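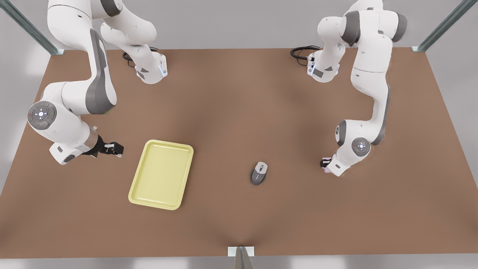

Planning a two-arm bench for the home workshop

Most of the money wasted on a small two-arm setup goes on parts that were ordered before the table was measured. The notes below assume a bench for sorting and tidying light household items, and a buyer who is paying for it alone.

Start with the table

Fix the tabletop size first. Set the arm bases so that both grippers reach the middle with the elbows still bent. An arm that has to straighten out to get there will be slow and weak at the one spot where most of the work happens.

Choose a matte top. Gloss throws reflections into the cameras, and a sheet of matte laminate costs less than the evening spent moving lamps. Plain brown or gray is fine, provided your test items don't match it.

Leave 6 inches clear behind each base for cables. Coiled leads spring back toward the work if they are left lying on the surface - clip them down or route them over the edge.

Simulate before you pay

Build the bench in a simulator and run it there for a month. Model the table, the posts and the items you mean to handle, at true size. Raffaele Costa, who ran the Zirnier workshop bench for two years, had his layout wrong by a full hand's width and found it on screen, at no cost.

Use ordinary objects: a serving tray, a computer mouse, something small and flat. A flat piece is the useful one. It shows quickly whether the fingers can get under an edge and whether one arm blocks the other's overhead view.

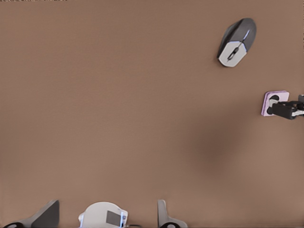
View from the wrist: mouse at upper right, lilac square in the other gripper, own fingers open.

Check the wrist view for shadows as well. A second arm working close by can darken part of the surface, and detection settings tuned on an evenly lit top may need adjusting.

Budget lines people leave out

Spare finger pads. Buy 2 sets with the arms. The Paisan pads fit most parallel grippers and keep well in a drawer.
Posts and brackets. Allow roughly $450 for a frame that doesn't sway. Bolt it to the table at the corners.
Power. One switched strip per arm, each with its own cutoff within reach of a seated person.
Lighting. Two diffuse lamps, $160 the pair from Fukora. Skip spotlights.
Shipping both ways. Ask who pays for a return under warranty, and get the answer in writing.

Keep the cartons until the warranty runs out. Gemumport will not accept an arm back in other packaging.

Order the second arm together with the first if the job needs both. Mixed firmware versions can be matched later, but it takes a weekend.

Last revised 28 October 2021 - Marisa Leone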